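Pre-ordering the new Plenulitz record - label shop or download?

lowfret
Tue 11 August
The Plenulitz pre-order went up this morning. The vinyl is 18 pounds from Rostesano, plus postage, and the download is seven. Does the vinyl come with a download code? The page doesn't say. Last time I paid twice.

marrowbone7
No code with the last one. I wrote to Rostesano and they said it was up to the band. I'd just get the download and buy the record at a gig.

lowfret
There are no gigs near me until October, and the pressing is only 777 copies. They'll be gone by then.

tinhat
They won't. I bought the last one at the Lozano show eight months after it came out and there was a full box on the table. Numbered pressings always get talked up.

lowfret
Maybe. I'd still like it on the day.

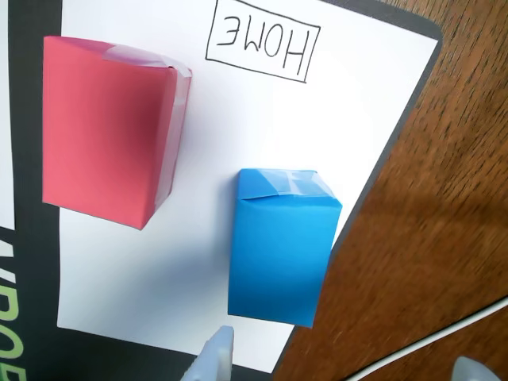
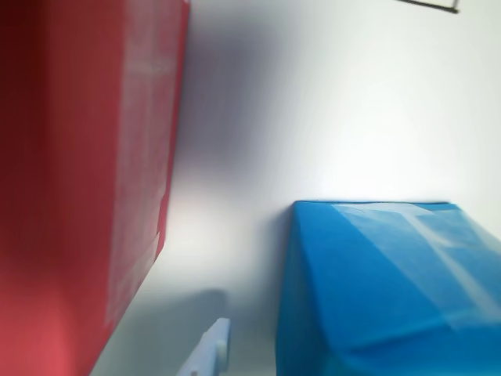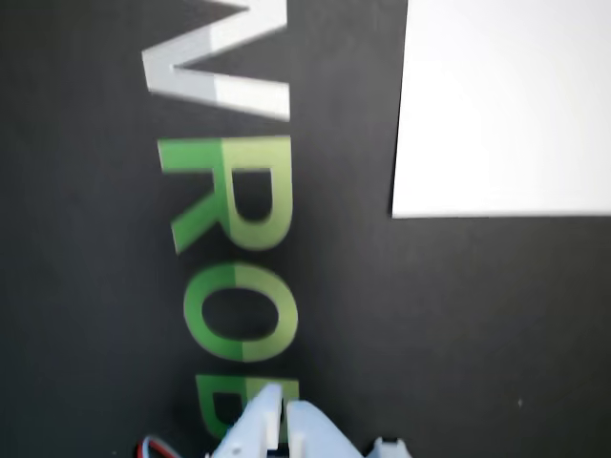
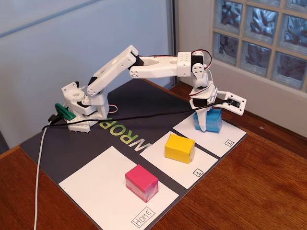 marrowbone7 replied that pre-orders are what the band gets judged on. A small label looks at the first week and decides whether to pay for a second pressing, so buying at a gig in October does less for them even if the money is the same.

tinhat
I don't agree the money is the same. At a gig they keep most of it. Through the shop the label takes its share first, then the distributor.

marrowbone7
Rostesano don't use a distributor for vinyl. They post it themselves.

tinhat
Fair enough, I didn't know that. Postage is still steep for one record.

oldreverb
Has anyone heard the single yet? Plultedach is a lot slower than I expected - brushes all the way through and no horns until the end. I'd listen before paying for anything.

lowfret
Heard it twice. I like it. Ordered the vinyl, will post if there's a code in the sleeve.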